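Budgeting for hand-held grippers – what else goes on the list besides the grippers?

Posted in Small Automation & Shop Gear
September 8, 2021

Izzati Wijaya

Hi all, I've been reading this board for a while and finally have something to ask. We're a small packing outfit and my boss wants to try teaching an arm to put retail packs into trays. Before we buy any arm he wants us to record people doing the job with hand-held grippers, which I'm all for, but he also wants a budget from me by the first week of October and I have never bought anything like this in my life.

I have a quote from Veromach for one pair of grippers with cables and mounting plates. It comes to $2,614. That's the only line on my spreadsheet right now and I'm pretty sure it shouldn't be! What did you end up paying for that wasn't on your quote? Do I need a special table? Is one pair enough for two people taking turns? And do I buy spare fingers up front or wait and see?

We can use half of a carpeted back office. Power is fine, there are plenty of outlets. Any real numbers would help me a lot, even small ones.

3 replies

Ploleck

Get two pairs. You'll want them.

Rizal Pelupessy

Hi Izzati! I did this same spreadsheet last year for our place (we're called Prultley, we do refill packs and small toys) and I got it wrong in both directions, so let me save you some of that.

The table first, because I overspent on it. You don't need a special one. You need one that doesn't wobble, with a plain light top, and enough room to walk around it. I'd ordered a fancy bench from Majimbun with drawers and a back shelf, and we sent it back and paid the return freight, which still annoys me. If you want rails or uprights near the table, get a price on those separately and ask if the brackets are included. Mine weren't.

Spare fingers: yes, buy them with the first order. Ours were $51 a set when we added them to the main order and $147 when I went back for more on their own, mostly shipping and a small-order charge. Same parts in the same little bag. I bought one set the first time and should have bought 2.

Then there's the stuff you're going to feed through it. I left this off completely and my manager was not thrilled. You need packs you can afford to ruin, because people squeeze too hard the first few days, and you need trays of the kind you'll really use. Put down a line for product and a line for trays and don't let anybody tell you to borrow them from stock (we tried that and the inventory count was a mess for weeks).

On people taking turns, one pair was fine for us. Ploleck isn't wrong that a second pair is nice to have, but I'd run a month on one and see who's standing around waiting. The thing that does need doubling is time. Budget hours for setup every morning and for somebody to go through the recordings afterward. I put zero down for that and it became most of my job – not a complaint, I like it, but my other work went to a coworker and that's a cost too.

A few pictures, with the fingers open in the second and third: 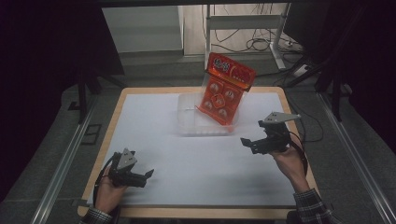
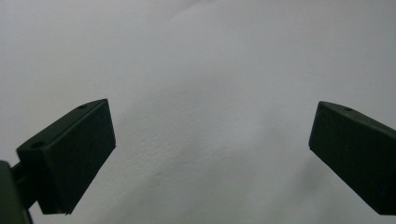
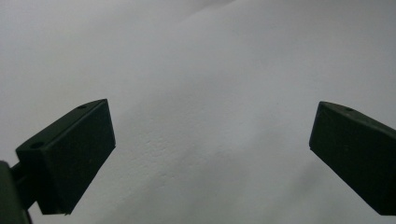
Cables are the line I'd go back and add if I could do my budget over. I mean longer leads, sleeves, hooks, a decent power strip, all that boring stuff. It's cheap one piece at a time and then you've made four orders in a month. Each gripper has its own black cable coming off it in the first picture, and there's a tangle of more cable on the floor by the desk at the back, plus the power strip with things plugged into it. So when you measure your back office, measure from the outlet to the table and then from the table to wherever the person's hands go, and add slack. I only measured the first part. Carpet is okay by the way, ours is carpet too, but floor covers for the cables are worth having if people will be walking through.

Also ask Veromach how the fingers are attached and if the screws come with the spares. The ones in the close-ups have small round holes along the top, and I'd want to know what size goes in there before I needed one on a Friday afternoon.

If you want, I can send you my spreadsheet with our prices taken out. The headings might be more use to you than the numbers.

Izzati Wijaya

Rizal, thank you so much, this is exactly what I was after!! Yes please to the spreadsheet. I went and measured at lunch and the outlet I was counting on is behind a filing cabinet, so that's one more thing on the list. I've put in two sets of spare fingers and a line for trays. Still no idea how to explain the hours to my boss but I'll start with yours.

Ploleck

Still say two pairs. If one goes back for repair you've got people sitting there.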